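Virnov Sandwich Fixture: Setting Up the Tray Station
Jytte Skov, October 7, 2024

The Virnov fixture is sold as a kit for two-finger arms and takes 35 minutes to assemble. Clamp the rails first, one along each long side of the tray. 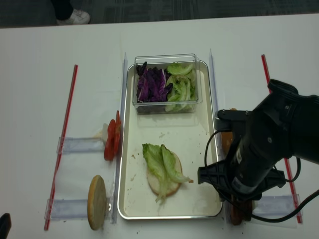 Build order is set in the Promuta recipe file, one line per layer. Write it to match the physical layout. With a bun half cut side up in the tray and lettuce already on it, the next line should call a side holder - tomato, for instance. The greens container stays at the far end of the tray.

Set slider travel to 57 mm and jog the gripper down over the rod. 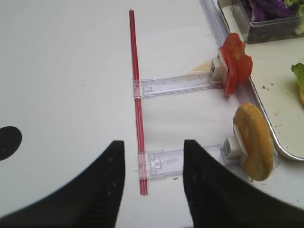
Fingers on either side of the red rod, tomato slice at the upper arm.

Close at 40 percent force. Repeat on the other side, using the second rod. Each side has its own zero, so do not copy offsets across.
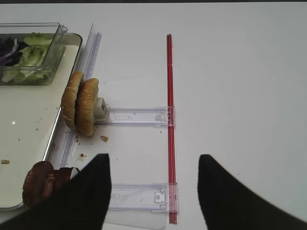 Bun side. Upper and lower slider arms both clip to the rod.

If the arms bind, loosen the lower clip a quarter turn and jog again. Error 712 means the rod was not found.

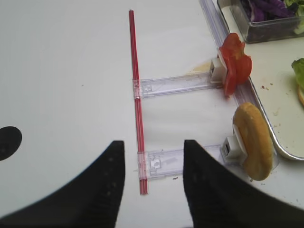 Clear the error from the pendant, re-zero that side and run one dry cycle at low speed before loading food.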